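Home Articles Categories Recent changes Help
Search this site Go

Kernura Practice for Tabletop Manipulation Cells

The Kernura Practice for Tabletop Manipulation Cells, usually shortened to the Kernura Practice, is a set of written rules for the layout, upkeep and operation of small robot arms working over a bench. It covers cells with one or two arms, the grippers and wrist cameras fitted to them, and the objects they are given to handle. It is a voluntary document and has no legal force. Laboratories that adopt it are still bound by the machinery and workplace safety rules of their own jurisdiction.

The current edition was released on Feb 1, 2018. It replaced an earlier set of bench notes that had circulated under the name Gilen, after the workshop where they were first kept.

Scope

The Practice applies to light arms fixed to a table or to a ledge beside one. Mobile bases, arms sharing a floor area with walking staff and any cell that handles food, chemicals or live organisms are excluded. Industrial arms are excluded regardless of the speed at which they are run.

A cell is defined as the work surface, its walls or screens, the arms, and everything that can be reached by a gripper with its cable attached. Storage shelves beyond that reach are outside the cell, even when they are bolted to the same bench.

Layout

In a two-arm cell the bases are placed on opposite sides of the work surface and fixed so that neither can be shifted by hand. Each arm has a home side. The middle of the table is treated as shared space, and the operating program must state which arm may enter it at any time. Objects and containers that both arms need are placed in the shared space at the start of a task.

Walls, where fitted, should be plain and of a single light colour. The same is recommended for the table. A plain background makes small parts easier to pick out in camera images, and it lets an operator see at a glance whether anything has been left behind. 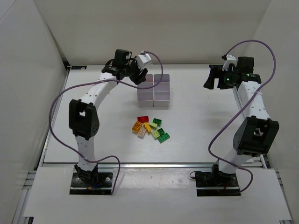 Two-arm cell set up for a sorting task, with toy bricks and four translucent bins in the shared space.

Bins and other receptacles are to be set down squarely and their positions recorded before the first run. Grouped bins are recorded as one unit if they touch. The Dallus annex, which deals only with sorting tasks, allows bricks, blocks and similar parts to be heaped or scattered, as long as the same method is used for every run in a series.

Cables

Cable routing takes up the longest section of the Practice. Camera leads on a moving wrist need enough slack for the full range of the arm, and that slack tends to hang in loops where it can catch on an elbow joint or the rim of a bin. The Practice asks for the following:

A lead is checked through the arm's full travel at low speed before a new task is run.
Slack is kept on the arm's own home side wherever the length permits.
No lead is to rest on the objects being handled.
A lead that has caught once is rerouted before the next run — tape is not accepted as a permanent fix.

Coloured leads are permitted and are often preferred, being easier to see against a white surface.

Grippers and contact surfaces

Fingers are inspected at the start of each working day. The operator looks at the tips, the inner faces and any fastener holes, and notes new marks in the cell log. Surface scratches on the outside of a finger do not by themselves call for replacement. Damage to an inner face is treated more strictly, as it alters how a part sits when the fingers close.

Replacement at fixed intervals is not required. An early draft set the limit at 2,000 closures, but this was dropped after users pointed out that soft and hard parts wear the fingers at very different rates. The present text relies on inspection alone, together with a short grip test using a reference block. 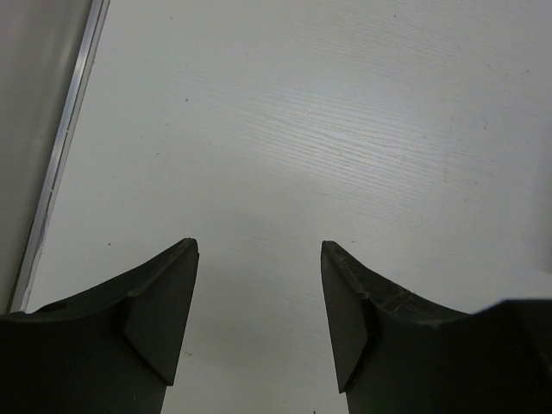
Does a finger with scuffs on its outer surface have to be taken out of service?
Outer scuffing is entered in the log and the finger stays in use, provided the inner faces are sound and the grip test is passed.

The table is included in the same inspection. Dust and grit are wiped away with a dry cloth. Textured surfaces are allowed, although the Practice notes that glare can hide small marks and suggests looking at the table from more than one side. Metal edging must be flush enough that a fingertip drawn across it does not snag.

Operation

Before power is applied, the operator confirms that the stop control can be reached from a normal standing position. Hands are kept out of the cell while any arm is enabled. Indicator lights on a gripper or servo are not to be relied on as proof that an arm is safe to touch, since their meaning varies among makers.

If an arm stops unexpectedly, the run is ended and logged as incomplete. Restarting from the middle of a task is permitted only where the program was written for it. After 3 unexpected stops in one session the cell is shut down until the cause has been found.

Records

The cell log may be kept on paper or electronically. It must identify the cell, the task, the fingers fitted and the person responsible for the session. Images from wrist and fixed cameras are kept with the log entry they belong to, and are labelled so that the two views can be told apart later.

Adoption and criticism

By the end of its first February, the Practice had been taken up by 19 laboratories, most of them in teaching departments. The Kalinowski review, a comparison of bench rules based on 476 log entries, found the cable section useful but described the record-keeping rules as heavy for cells used only now and then. It also criticized the lack of guidance on lighting. A lighting annex has been proposed, but no draft has been released.

Related articles
Gilen bench notes
Dallus annex (sorting tasks)
Kalinowski review
Wrist camera mounting
Parallel grippers
Emergency stop placement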